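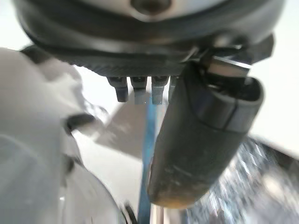
Shafiq Roy would have preferred a single print run, and told subscribers to the Skirport card newsletter that splitting the set in two makes completion harder for anyone buying by the pack.

News > Trading Cards > Releases

The set in question is Marikar Series 2, which went on sale on 20 December 2018. The checklist runs to 1014 base cards, issued in two print runs with different card stock. Cards 1 to 791 use the coated stock carried over from the first series. The remainder use a heavier uncoated stock and measure slightly thicker in a standard sleeve.

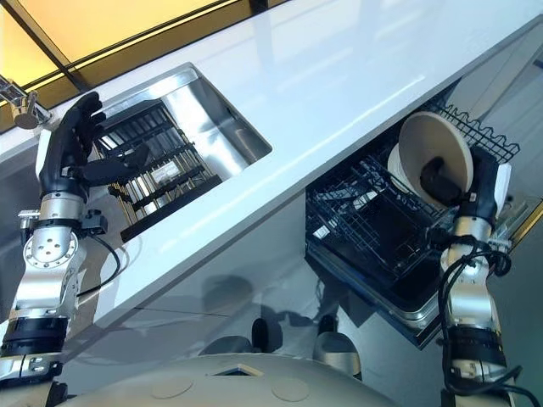 Right arm with a cream-colored plate, beside the open dishwasher.

The publisher, Zerkatholm, confirmed that the numbering is continuous across both runs. Card backs carry a small letter code in the lower corner – A for the first run, B for the second. Parallel versions exist only for the A cards. Short prints have not been announced.

Auður Overgaard, who edits the Gredby checklist, has logged 2070 separate entries for the set once parallels and corrected backs are included. Two corrections are known so far, both involving transposed birth years. The uncorrected versions were packed in early boxes and carry no other distinguishing mark.

Collectors using nine-pocket pages should note that B cards fit snugly when stored two to a pocket. Single storage is unaffected. A printable checklist in card-number order is due in March, with a separate sheet for parallels.

Filed under: New Sets, Checklists

Contact the news desk | Back to top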